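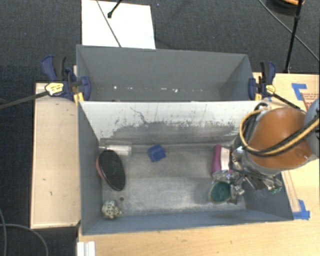
The two-bin cell at the student workshop, with the gripper at the right side of the front bin.

Visit report: bin picking course, December

The winter project course at the Bornero training center opens its workshop to visitors for one afternoon each term. I went for the December session, which ran from one o'clock until a little after four. The course is taught by Sirkka Lindqvist, with Balthasar Gruber handling the hardware. It has 26 students this year, split into teams that share the robot cell in booked slots.

The assignment is the same for every team. The arm must take mixed objects from one gray bin and place them in the bin behind it. No object models are supplied. Each team gets 100 attempts in its graded run, and an attempt counts when the object is released inside the rear bin. An object dropped on the rim or the table is a miss, and a pick of two objects at once is scored as one.

Both bins are clamped to each other and held with ordinary bar clamps, one per side. Gruber said that in the first year the bins were only taped down, and a hard contact with a wall would shift them far enough to spoil the calibration for everyone who followed. Blue tape is still in use on the wooden work surface. The front bin has had a lot of use. The floor is streaked with bright wear, and a wide scuffed band runs across the lower part of the far wall. Two of the teams reported that the shiny streaks produce false edges in their segmentation. Lindqvist does not plan to replace the bin before spring.

The object set is chosen by the instructors and changes between sessions. During my visit the front bin held, among other things, a small blue block, a translucent cylindrical piece lying on its side, a speckled cream-colored lump and a large black-faced oval that looked like the face of a brush. The block is regarded as easy. Translucent items are a known problem for depth sensing, and the teams deal with them differently. Eetu Tuominen's team fills the missing depth values from neighboring pixels on the bin floor. Helmi Pitkänen's team ignores depth for such regions and plans from the color image alone, with a fixed approach height. Her team's method is slower per pick, and she considers it the safer of the two.

I watched Tuominen's practice slot from start to finish. It covered 39 attempts. The planner ranks candidate grasps, discards any that would bring the fingers too close to a wall, and sends the best remaining one to the arm. Objects lying against the base of a wall are therefore left until late. When only those remain, the program switches to a second routine that drags the object toward the middle of the floor before grasping it. The drag routine worked on light pieces. On heavier ones the fingers tended to ride up over the object, and the team had to stop the arm twice.

Cabling came up several times in conversation. The bundle loops across the front of the orange-brown cover on the arm and up around its left side, which restricts wrist rotation in one direction. Students must keep the last joint within set limits in software. Pitkänen showed me the section of code where this is checked. It had been written by Orvokki Karppinen, who took the course last year and now helps with the evening slots.

The logging tool is called Prindier and was written in house. For each attempt it stores the planned grasp, the gripper width at closing and the result entered by the student. The result is still typed by hand. An automatic check using the weight of the rear bin was discussed, but the load cells on order have not arrived.

After the demonstration there was a short question period. One visitor asked about cycle time, and Lindqvist answered that it is recorded but not graded. Another asked about simulation. The teams spend the first eight weeks of the course in simulation only, and Gruber would like to shorten that, as most of the difficulties I saw (wall contact, reflections, cable limits) do not appear there.

Graded runs are held in the last teaching week. Visitors are admitted to those as well, provided they sign in at the front desk and stay behind the line while the arm is powered.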